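Notes from the open day at Javix, Ultoldale

The invitation promised "good practice in robotic disassembly," so I packed a sandwich and expected slides. There were slides. The first 40 minutes went to a rule sheet that has grown to 8 pages, one of them devoted to where visitors may put their coats.

The rest was better than that. Rule 2 says every part must have a named place on the fixture before the arm is allowed near it. Rule 5 says a stopped job gets looked at by a person before it is restarted, even if the person is hungry. Rule 6 covers cables, and reads like it was written by somebody who had lost an argument with one. Javix keeps a log of every stop, 3000 entries so far, and our guide scrolled through it with something close to affection.

Then we were let into the cell, where the job was an old desktop tower on its side, with the memory and processor as the parts of interest. 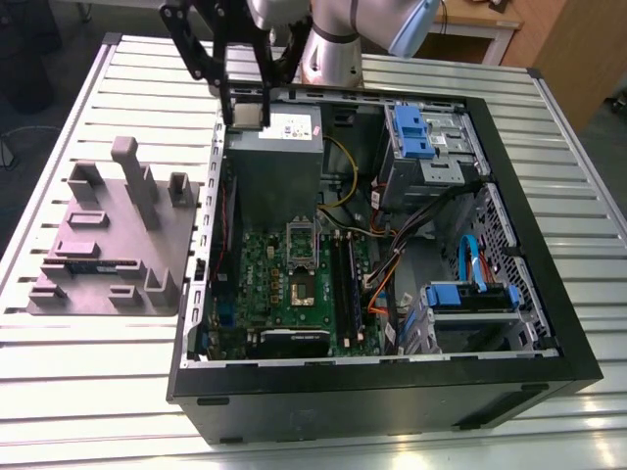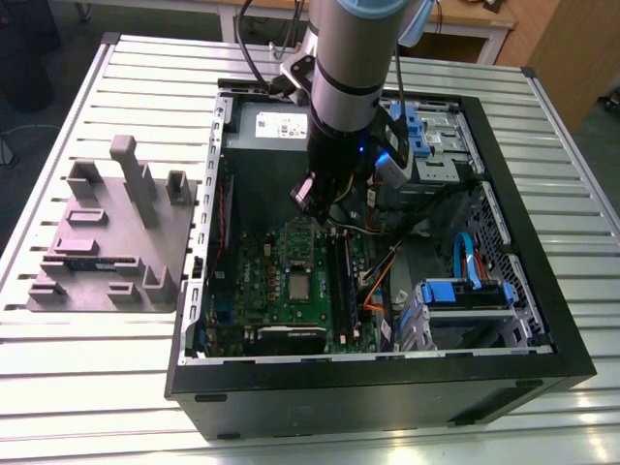
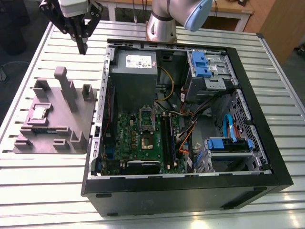

Ertuğrul Kaplan wrote to me after reading a draft of these notes: Rule 5 is the one I would steal. We had the same line at Değirmenci, but it said "a competent person," and we spent most of November arguing over who that was. Ask them who signs the log after a restart. If it's the same person who pressed the button, they need a ninth page.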